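Household and Shop-Floor Manipulation: Frequently Asked Questions

Maintained by the Braltora bench group. Questions are grouped by how often they reach us. Last revised in August.

Can a robot arm clear a table yet?

In part. A fixed arm with a two-finger gripper can pick up most rigid objects that fit between its fingers, provided it has seen the object class before and the object is within reach. Clearing a table involves more than picking. The arm has to decide what goes where, handle items that touch or overlap, and deal with things that bend. We treat those as separate problems and score them separately.

What do you mean by a chore?

A chore is a task with a start state, an end state and a tolerance on the end state. "Put the mug on the shelf, upright, within reach of the front edge" is a chore. "Tidy up" is not, because two people will disagree on when it is finished. Most requests we get from visitors are of the second type. We break them into the first type before testing anything.

Do you test in simulation or on hardware?

Both. Every task is run in simulation first. A task moves to hardware when it passes 100 consecutive simulated trials without a collision above the force limit. The simulated room is furnished, with chairs, a door, a window and a second desk in the background. Plain gray test rooms gave us vision models that failed as soon as a shadow crossed the work surface, and we stopped using them for anything except debugging.

Shadows are worth a separate note. Daylight through a window puts hard edges on a tabletop, and the arm adds its own shadow as it moves. A segmentation model trained under even light will sometimes report a shadow edge as an object edge. The simulated room is lit to provoke this.

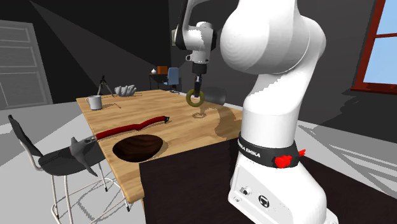

Simulated tabletop task, olive-green ring held over the table.

Why is the ring a useful test object?

It has a hole. Grasp planners that work from an object's center will aim the gripper at empty space, and a planner that gets past this has to choose between closing across the whole ring and pinching one side of it. Each choice leads to a different release. A ring let go slightly above the surface may also roll if it lands on its edge. The same geometry turns up in gaskets, jar seals, napkin rings and rolls of tape, so results carry over to both kitchens and assembly benches.

Which everyday objects are easy?

Blocks, boxes, cans and most closed containers of modest weight. A mug is easy if the handle is ignored and harder if it has to be presented handle first. Bowls are moderate. The usual strategy is to pinch the rim, and a glossy interior can return bad depth readings, which moves the estimated rim position by enough to miss.

Which are hard?

Thin objects lying flat. A pencil or any similar stick leaves almost no clearance under it, so the fingertips have to touch the table or come very close. This needs force control on the last part of the descent. Position control alone either stops too high or presses into the wood.

Cloth and gloves are hard for another reason. There is no fixed shape to match against. Picking one up is simple enough. Knowing what has been picked up, and by which part, is still unreliable.

Long objects that overhang an edge form a third group. The center of mass may be far from the part the camera sees best, and a careless grasp tips the whole thing onto the floor. Our current planner refuses these unless it can estimate the mass distribution. It refuses more often than we would like.

How long does a pick take compared with a person?

Longer. On our standard tabletop set the arm is limited to a reduced speed because the cell has no fence. A sorting run that a person finishes in 40 seconds takes the arm 400. Part of the difference is motion and part is perception, as the system re-images the table after every move. Skipping the re-imaging step saves time and raises the error rate on cluttered tables.

Would a faster arm fix that?

No. The arm can already move faster than we let it. Safeti limits near people, together with the time spent deciding where to grasp, account for most of the gap.

Is the shop floor ahead of the home?

Yes, by a wide margin. On a shop floor the parts are known, they arrive in a known place, and somebody is paid to fix the fixture when it drifts. Gerasimos Karagiannis runs our machine-tending trials at the Fotville site, where one arm loads and unloads a small press. The task is repetitive and the part has two possible orientations. It works. Moving the same arm to the break room and asking it to load a dishwasher gives a much poorer result with identical hardware.

What about a household task with a fixed layout?

These are the best candidates. Restocking a shelf from a bin, moving dishes from a rack to a marked area, or sorting small parts into trays can all be made to work if the layout stays put. The cost is that the household has to keep the layout. In the Sarantis apartment trial, the system lost track of its drop zone each time a placemat was moved. Safta Moldovan's notes from that trial are available on request and include the failure log.

Can the arm move around the room?

Ours can't. It is fixed at the base and works on whatever the table in front of it holds. Anything on a desk across the room is outside the task. Mobile bases exist, but they add localization error to every grasp, and we want the stationary numbers to be solid before mixing the two.

Why only two fingers?

Parallel grippers are strong, cheap to repair and simple to model. With one degree of freedom there is little to go wrong. Multi-finger hands handle more object types and need more maintenance. Rüdiger Kröger keeps a separate page on the Drarkel hand, including wear figures for the tendons. For the tasks listed here, two fingers cover the majority of objects and the exceptions are mostly cloth.

How do you score a trial?

Each trial is recorded as complete, partial or failed. Partial means the object was grasped and moved but the end state was out of tolerance. We do not average partials into the success rate. A trial stopped by an operator counts as failed, whatever the arm was about to do.

Do simulated results hold up on hardware?

For rigid objects, usually. Grasp success drops somewhat, and the ranking between planners stays the same. For thin objects the drop is larger, as contact with the tabletop is modeled poorly. For cloth we do not publish simulated figures at all. Stamatia Mitsotakis-Vlachou is working on the contact model and will post a revised comparison when the hardware runs are finished.

Should I buy an arm for housework?

Not at present. A research arm needs a rigid mount, a clear working area and an operator who can stop it. Setup for one new chore takes us two working days when the objects are already in the library and longer when they are not.

Can I submit an object for testing?

Yes. It should be rigid or mostly rigid, free of sharp edges, and narrow enough in at least one direction for the gripper to close on. Send dimensions, weight and a scan if one exists. Requests go to Ifigeneia Liapis through the bench group's contact form. Objects without a scan are accepted but wait longer.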